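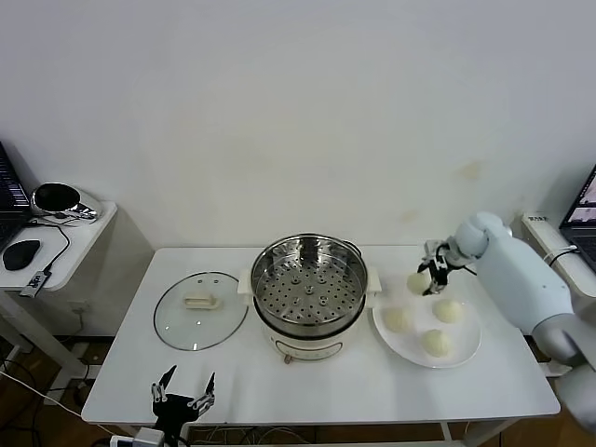
The little white steamer with the basket in, lid off, buns on the plate

From: Zoi Gavalas
To: the steamed bread list
Subject: Re: flat bottoms, soggy bottoms

Kalliopi Georgiou wrote:
> Has anybody on here gone over to one of those small electric
> steamers? My bamboo one finally split down the side and I'm
> tired of babysitting a wok. I only ever make plain buns, for two
> of us, and I have no counter space to speak of. Mostly I want to
> know if the metal basket makes the bottoms wet. Mine were
> like paste last time. Also, does the lid drip?
>
> Kalliopi

Hi Kalliopi, and hi everybody,

Yes! I switched last November and the bamboo has been on top of the fridge ever since. Mine is the plain kind, a white pot with a handle on each side, one brown knob down front, and a stainless basket with rings of little holes punched in the floor. The lid is clear glass, so you can look in without lifting it (I look constantly, I can't help it).

On wet bottoms – I had that too for the first few batches. If you set the dough straight on the metal, it sticks, and then you tear it getting it out, and the torn part goes gummy. Cut squares of parchment a bit bigger than each bun and that's most of the problem gone. The other thing is to get them out of the basket pretty soon after the heat goes off. I used to leave mine sitting in there while I set the table, and they just soaked.

The lid does drip some. My mother tied a dish towel around hers and I do the same when I remember. Tie the ends up over the handle so they don't hang down by the pot. When I forget the towel I get little dimples on top, which bother me and not one other person in this house.

For a plain dough I give them 10 minutes, then knob off, then 2 minutes with the lid still on before I touch anything. If you yank it right away they wrinkle. Don't crowd them either! I tried 9 small ones once and had to cut them apart with scissors. Four or five is plenty for mine, and for two people you'd be fine.

For moving them I use tongs, but gently, and not the kind with teeth. A round plate with a little room between the buns is all you need on the other end. They'll glue themselves together if they touch while they're hot.

I can't help with brands, mine lost its box years before I got it. Somebody here was very happy with a Plodach, was it you who wrote about the lid, or was that the Cullari? I'd like to hear too, my sister wants one.

What flour are you using these days?

Zoi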